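Learning to Read My Own Handwriting

My aunt gave me her recipe notebooks in June, before she moved to the smaller apartment. There are two of them, with hard green covers, and together they have 346 pages with writing on them. I know the number because she wrote it herself in the corner of every page, in pencil. My aunt numbers everything.

I wanted to copy the recipes by hand into a new notebook. My cousin Anum told me to take pictures with the phone and be done in one evening, and she is right that it would be faster. But I write in English now all day, on a keyboard, and my hand has become lazy. When I sign for a package, the signature is a different one each time. So I thought I would use the notebooks as my practice, one recipe in the evening after dinner, until the work was finished or I was tired of it.

The first week was a disappointment. I write in print letters for half of a word and then in cursive for the other half, and I did not know this about myself before. My letter "r" looks like "v" and my letter "n" looks like "u". In the recipe for lentils I wrote "one spoon cumin" and the next morning I read "one spoon curnin," and I had to look in the original to be sure. My aunt's writing is sixty years older than mine in style and I can read it without my glasses.

I asked for advice from Jingyi Meng, who teaches an evening class in penmanship at the Didbridge library. I went to her class for the first time by mistake, as I had the wrong room for the bookbinding. She looked at my page for a long time and then she said that my letters were fine and my spaces were bad. She made me write one line of only the word "minimum," again and again, and draw a small vertical line between all the letters to see if the gaps were equal. They were not equal at all. It is a very humbling word.

I have been in the class for some time now, and these are the things that changed my writing the most. Other people may have different problems from mine.

The paper should be turned. I always kept it straight in front of me, as we were taught in school, and my wrist was bent the whole time. Now I turn it to the left until the lines go uphill, and my arm can move from the elbow. For left-handed people it goes the other way.

The pen should be held less strongly. Jingyi walks behind us and pulls the pen gently from the top, and if it does not slide out, you are holding too hard. Mine did not slide out for the first four classes. I had a small dent on the middle finger from it.

Write slower than you think. I put the kitchen timer to 13 minutes and I try to fill only one half of a page. If I fill the whole page, I was going too fast. This was the most difficult for me, and on some evenings it still is.

About the materials I don't want to say too much. I bought a Lulley notebook with dotted paper, and the ink of my fountain pen does not go through to the other side, so I am satisfied. The first notebook I tried was a cheap one, and the ink made little feathers on every letter. A ballpoint pen is also good for practice, and Tobias Crenshaw from the class writes more beautifully with a free pen from the bank than I do with anything.

The copying itself became slower and more interesting. My aunt did not write for a stranger. She wrote "sugar as for Humaira's wedding" and I had to call her to ask how much sugar this was. She said it was too much. Some recipes are crossed out and written again three pages later with less salt, and I copy only the second one, but I put a note with the old page number. On one page there is only a shopping list and a telephone number in Warraich. I copied that too, in my best letters.

At this moment I am on page 213. The month I copied the sweets was the best month, and my hand was visibly better at the end of it than at the beginning. When I look back at the lentils I want to write them again, but Jingyi says to leave the old pages alone, so I leave them. 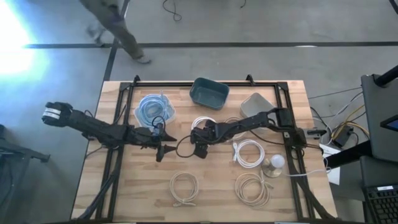
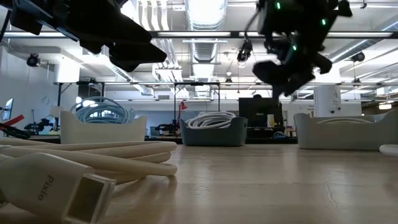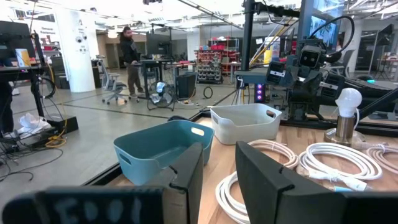
Is it too late to improve your handwriting if you are already over forty?

I am fifty-one, and my writing changed enough in three months that my sister did not recognize it on an envelope. The hand learns more slowly than a child's hand, I think, but an adult has more patience and can see the mistake sooner. Start with the lower-case letters and the spaces between them, and leave the capitals for later. Fifteen minutes on most days did more for me than two hours on a weekend.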